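About Plernura

Most furniture care advice is written by people with a bottle to sell you. We started Plernura in a rented unit in Torembridge to find out how much of it holds up, and so far the answer is not much.

We test polishes, waxes and sprays for tables and desks. We buy every product off the shelf at full price. Makers offer us free samples, and we send them back. In 2 cases they stopped answering our emails after that.

Our list now stands at 633 products. Only 47 have earned a "worth buying" mark, and we argued over several of those.

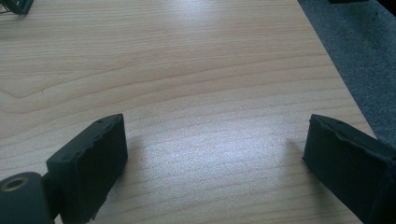

"Feeds the wood" is the claim we get asked about most. A finished tabletop is sealed, so we'd like to know what is being fed. "Restores" is another one — ask what it restores, and to when. We have put both questions to the makers of Jugah and Indanell sprays and are still waiting.

We don't run ads or take a cut of sales. Readers pay $9 a year, and our costs are posted each January. If you think we got a test wrong, write in and tell us which one. Some of you have been right, and those pages now carry a correction at the top.

Page last updated 11 April 2019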